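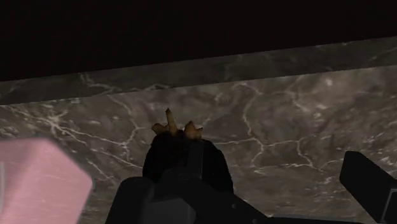 Dark stone counter with white veining

By Noemí Esquivel, January

Adhesive hooks in a rental kitchen

Check the lease first. Some ban adhesives outright, and the clause is usually filed under "alterations."

1. Wipe the wall with rubbing alcohol. Skip spray cleaners, which leave a film.
2. Press each strip for 30 seconds, then leave it unloaded overnight.
3. Keep the load under the rating on the pack. Mine hold up to 5 pounds on gloss paint and far less on flat.
4. To remove, pull the tab straight down along the wall — slowly, never outward. Warm a stubborn strip with a hair dryer first.

Fresh paint needs a few weeks to cure. Textured wallpaper and bare brick are not suitable. Photograph the wall before and after and keep both with your move-in checklist.

We use cookies to remember your settings. Accept | Manage

Comments (2)

skistach: Dental floss works behind the hook if the tab snaps.

R. Sandoval: Flat paint came off with mine. Landlord had the leftover can, so 6 minutes of touch-up.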